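Porilness Robotics Club -- progress report to the Gasomex Community Fund, March 2021

Hello again, and thanks for being so patient with us over the paperwork. I know this one is a bit overdue (half term got in the way, then the heating went off in the lab and we all worked in coats for a fortnight).

You gave us £1000 to get the sixth formers going on a cloth handling project, and we've spent 900 of it. Most went on the second-hand arm and its mounting plate, and the rest on cables, a proper power supply and a wrist camera bracket. I'm holding back what's left for spare fingertips. We'll need them, I promise you!

The project has a name now. The students voted for Kakanari, which I'm told is from a comic, and the team entering the regional contest is called Feng. There are four of them and they've split the work up between themselves without me having to say a word -- two on the gripper, one on the camera side and one who writes everything down and nags the others.

February was all about getting the arm to pick up one tea towel. I'd thought this would take an afternoon. A block or a tin has a shape you can plan for, but a checked towel dropped in a heap is different every single time, and the team spent ages arguing about whether to go for a fold or the nearest lump.

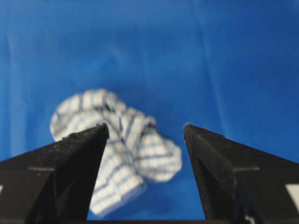
They settled on going for the highest fold, coming straight down with the fingers wide open and closing slowly. It's not fancy but the results are getting better, and the students can explain why, which pleases me more than the results do. We'd like to have roughly 1000 attempts logged before the contest, so there's a rota up on the lab door and lunchtimes are filling up fast.

Two things haven't gone well. The camera loses focus when the arm gets low, and we haven't fixed that yet. Also the laptop we were relying on has packed up, so we're borrowing one from the maths department -- fine for now, but they'll want it back at exam time.

Next up is unfolding, starting with one corner. I'll send the receipts over separately once I've found the one for the bracket.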